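We use cookies to remember your settings. Accept | Manage

Doltico Baked Goods – README

Notes and pictures of small baked pieces on a plain white table, kept by Roya Amini in Okville. Pieces are bread or cake, placed straight on the tabletop with no plate. 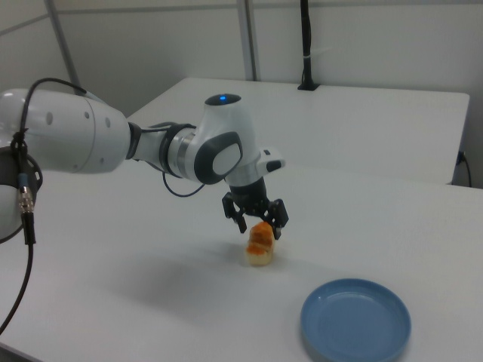
## Contents

- 300 pictures of single pieces
- 19 short notes on crust and crumb

## Labels

Use "pale base" and "brown top" for color. If bread or cake is unclear, write "baked piece" – do not guess.

Last edited 16/06/2021

Shares: 19

Related
Doltico Table Settings
Doltico Lunch Packing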